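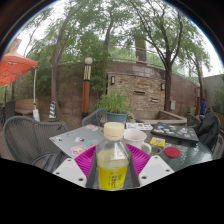 Dog Hair, Muddy Feet and the Smell in the Hall: Household Tips for Homes With Dogs

By Vittoria Guerra

We have two dogs, one long-haired and one short-haired, and the short-haired one sheds more. I have been keeping house around dogs for most of my adult life. These are the habits that stuck, plus a few sent in by readers of the Jotura newsletter.

Hair on upholstery

A slightly damp rubber glove takes more hair off a couch than any vacuum attachment I own. Put it on, wet it under the faucet, shake it well and drag your hand in one direction. The hair rolls up into a strip you can pick off. Rinse the glove in a bucket and keep the hair out of your sink drain.

A window squeegee does the same job on low-pile carpet and on stairs. Pull it toward you in short strokes. Vacuum afterward, and go over each area twice, the second time at right angles to the first.

On velvet, use a soft clothes brush and go with the nap. Don't wet it.

Throws are easier to deal with than slipcovers. Buy two of the same for the seat the dog likes best, and one can be in the wash while the other is on the couch. Cotton flannel holds on to hair badly, so it shakes out clean. Fleece holds on to it forever.

Hair in the laundry

Run dog blankets through the dryer on the no-heat cycle before they go in the washer. Twelve minutes is enough for a load of two blankets. The hair goes to the lint screen while it is still dry. Clean the screen, wash the blankets, dry them as usual, and clean the screen again.

Wipe the drum and the rubber seal of the washer with a damp paper towel when the load is done. If the seal is folded, pull the fold back. There will be hair in it.

Skip fabric softener on dog towels. It coats the fibers and the towels stop soaking up water.

Ornella Carbone wrote in to say she zips dog bedding into an old duvet cover before washing it, and the hair stays inside the cover. I tried it. It works for small beds. A big bed doesn't move enough inside the cover to get clean.

Muddy feet

Keep the towels where the dog comes in. Ours hang on three low hooks by the back door, at a height where I can reach them with one hand while holding a collar with the other.

A shallow pan of lukewarm water works better than wiping alone when the mud is thick. Dip one foot at a time, press it dry in a towel and go on to the next. Check between the toes. In winter, do the same to get road salt off, and dry the feet fully.

If your dog hates having its feet handled, start on dry days with no mud at all. Touch a foot, give a treat, stop. Do it a few times a day until the dog is bored with it.

Two mats are better than one large one. Put a coarse mat outside and an absorbent one inside. The inside mat should be long enough that the dog takes several steps on it. My hall mat is a Bidance cotton runner, machine washable, and I hang it over the porch rail to dry.

Let mud on carpet dry completely. Break it up with the back of a spoon, vacuum, and only then use a little dish soap in water on what is left. Blot, rinse with plain water, blot again.

Accidents on the floor

Blot first, with something thick and white, and stand on it. Change the cloth and repeat until hardly anything comes up. Then use an enzyme cleaner made for pet urine, and follow the time on the label. Most people wipe it off much too soon. The cleaner has to get as deep as the urine did, so be generous on carpet with a pad under it.

Don't use an ammonia cleaner on urine. Some dogs take the smell as an invitation to go there again. Don't use a steam cleaner either until the smell is gone, as the heat can set the stain.

Sealed hardwood and vinyl can be wiped up and cleaned normally if you catch it early. Unsealed wood, old grout and the edges along baseboards are harder. Try the enzyme cleaner on a hidden spot before you put it on wood.

Never mix cleaning products, and that includes putting one on top of another that hasn't been rinsed off.
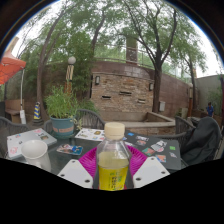
Bottle with its cap screwed on, standing on a woven magenta plate.

Bottles, caps and labels

Leave cleaners in the bottles they came in. If you do fill a spray bottle with something you diluted yourself, write on it in permanent marker what it is and the month you mixed it, and put a strip of clear tape over the writing. I had a bottle marked November that I found the next summer, and I threw it out.

Put the cap back on every time, even if you are only going to the next room. A bored young dog will chew a plastic bottle like a toy. Antifreeze, drain opener, rodent bait and anything with bleach in it should be up high and behind a door that latches. A shelf alone isn't enough if you have a dog that climbs.

The same goes for food and drink on low tables. Grapes, raisins, chocolate, onions and anything sweetened with xylitol should be kept away from dogs. Put your vet's number and a poison hotline number on the inside of a kitchen cupboard, where a house sitter can find them. If you think your dog has swallowed something harmful, call right away and have the package in your hand.

Smells

Wash the bed before you buy anything scented. Then wash the collar, the leash and the harness. Collars are the thing people forget, and a nylon collar that has been on a dog all year smells worse than the dog does. Soak it in hot water with a spoonful of dish soap, scrub it with an old toothbrush, rinse it and air dry it.

Baking soda is useful on a dry carpet. Keep the dogs out of the room, sprinkle it thinly, leave it for an hour and vacuum it all up. Don't do it every week. Fine powder is hard on vacuum filters.

I don't use essential oil diffusers. Several common oils are bad for dogs and cats, tea tree among them, and an open window costs nothing.

If the dog itself smells bad two days after a bath, look in the ears and at the teeth, and ask your vet.

Food and water bowls

Wash them daily. Water bowls get a slick film on the inside that rinsing doesn't remove. Stainless steel goes in the dishwasher and doesn't scratch the way plastic does. Have a spare set.

A rimmed baking sheet under the bowls catches the drips. Mine is an old one that warped and is no good for cookies. Lay a dishcloth on it if the bowls slide.

Keep dry food in its own bag, and put the whole bag in the bin. The bag is made to hold the fat in, and you still have the lot number and the date if there is a recall. Fulvio Rizzi asked if he could pour the new food on top of the old to save space. No. Finish the old food and wipe out the bin first.

Floors and nails

Felt pads under the bowl stand, runners in the hallway, and short nails will do more for a wood floor than any polish. If you hear clicking when the dog walks across the kitchen, the nails are due.

Shallow scratches in an oiled floor can be rubbed out with a fine pad and a bit of the same oil. On a varnished floor, a wax stick in a close color will hide them until you have enough to make refinishing worth it.

Readers' tips

Mitali Selvanayagam keeps a lint roller hanging inside the front door and another one in the glove compartment. She tears off the used sheet as soon as she is done, so there is always a clean one ready.

Ubaldo Villa cuts worn bath towels into quarters and hems them for feet. A full-size towel is too heavy when it is wet, he says, and a dog will grab the end of it.

A reader who signed only as Grasso freezes wet food in a muffin pan, pops the portions out and stores them in a freezer bag. Thaw them in the refrigerator overnight.

Another reader lines the cargo area of her car with a flat bed sheet tucked around a foam pad. It goes straight in the wash after the beach.

Questions about stains can be sent in through the contact form. Tell me what the floor or fabric is and what you have already put on it.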